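Could you help us spend our robot budget wisely?

Hello! I'm Marina Bakalis and I look after equipment planning at Lakix. We've got money set aside for robot arms next year and I'm looking for 16 people to help me work out what we should be buying (and what we can happily leave on the shelf). You don't need an engineering background, just opinions about furniture, clutter and where an arm ought to go.

We do all our planning in simulation before any orders go out, so you'd be sitting with me looking at rendered rooms, moving things about and arguing over reach, mounting and grippers. I love this bit!

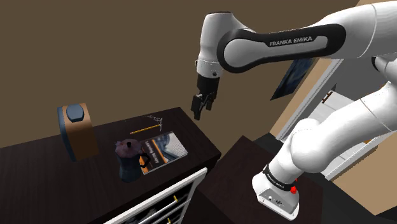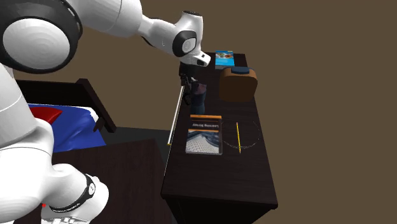 Simulated arm and gripper over dark furniture, with a book and a yellow pencil among the things on top.

Each session lasts 90 minutes and you can join from home. You'll get a pretend budget, a price list and a set of rooms, then you tell me what you'd spend it on and why. Cyrill Schnyder will be on the call too, with the supplier quotes and the dull but useful questions about spares, servicing and training.

You need to be 18 or over, with a decent internet connection. If you've ever bought kit for a workshop, lab or small factory, even better – I'd love to hear what you regretted.

We pay £100 per session. To put your name down, email Yasir Bukhari on the Lakix front desk by July 26, 2021 and tell him a little about yourself.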